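Search this notebook
Enter keywords

July, entry 109. Linen bench, after lunch

Carried on with the big blue and white cloth. It has been through the Weterard wash 87 times now and has developed opinions about being folded. Laid flat it behaves like any other cloth. Pick it up by one point and it turns into a sulky curtain, with all the cloth on one side and the corner you want somewhere up the middle.

Milagros Flores reckons the trick is to find a second corner before you lift. I reckon the trick is to give the job to Milagros. We tried it her way from 1:30 and got a decent half fold, then a poor quarter fold, then something I have logged as "parcel".

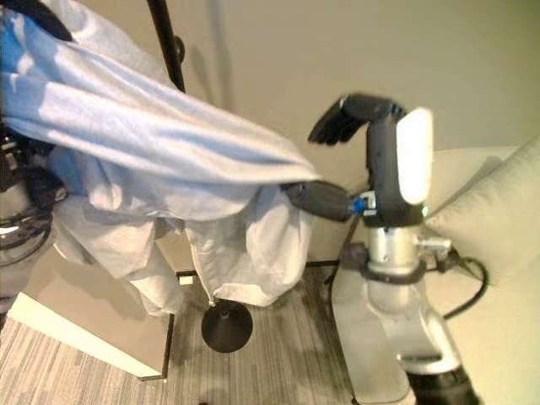 Blue/white cloth, held up by a twisted end. Small corner hanging low in the white part.

Notes on the hang. Twisting the end makes for a good hold but the pleats follow it down, so whatever gets folded next has the crease built in. Shake first, grab second. I wrote the same thing in entry 106 and ignored it.

Softener: still on the Drustix, half dose. Full dose makes the cloth slide off the pile on the Serrano shelf, and I'm tired of picking it up. Might go without for a week and see if the hems sit any flatter.

To do
- press one hem, leave the other, compare
- ask Milagros where the long ruler went
- relabel the blue pile, the Gakudness tags have faded to the colour of nothing
- redo the quarter fold with the white half on the inside

Search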